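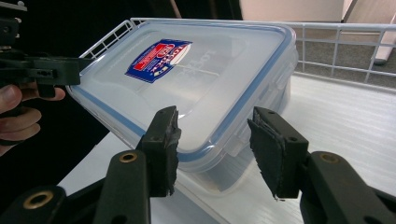 Second day of teaching by hand, no joystick, just squeeze and go. Torbjørn Tveit says keep both grippers slow near the locking tabs. He's right — I rush. The foam pads are ragged allready but they still do the job.

Goal is 100 demos for Zundberg by October. Tired wrists.
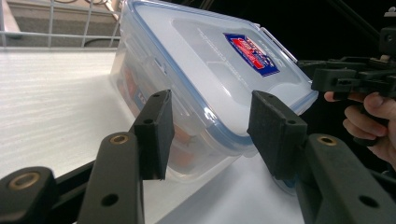

Do bad takes get thrown out? Only the ones where I drop something, the slow ugly ones stay in.

Bowls next. More on that later, need cofee.

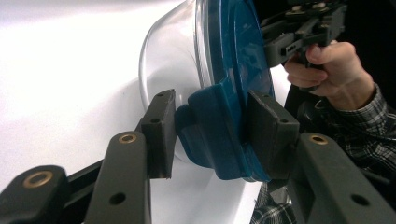

Blue lid, glass bowl, both grippers.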